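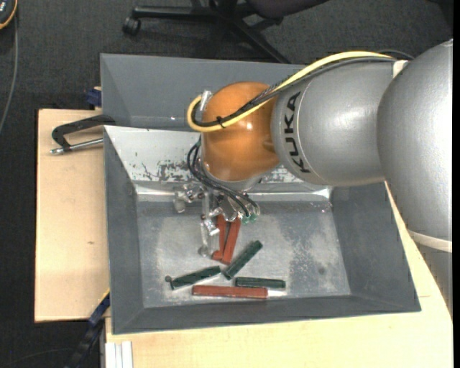 Item 3, parking on Vimurville Road. Thabiso Zwane repeated the claim that permits would free up 200 spaces by October. Lesego Molefe asked where that number came from, as the last survey found 172 spaces on the whole street. No source was given. Zwane then showed the color samples for the permit signs: a silver-gray, and a glossy orange like the joint on the KUKA arm. Molefe said a brighter sign would not create a parking space. Orange preferred, no vote taken.

Item 4, cost. The quote from Ardeleanu is $2,000 for signs and posts. Molefe doubted this includes putting them up – the last quote did not. Zwane to get it in writing.

Item 5, Prondcombe trial. Zwane called it a success. The report covers 2 weeks, both during school vacation. Noted without agreement.

Permits held over to next meeting. Closed 8:40 p.m.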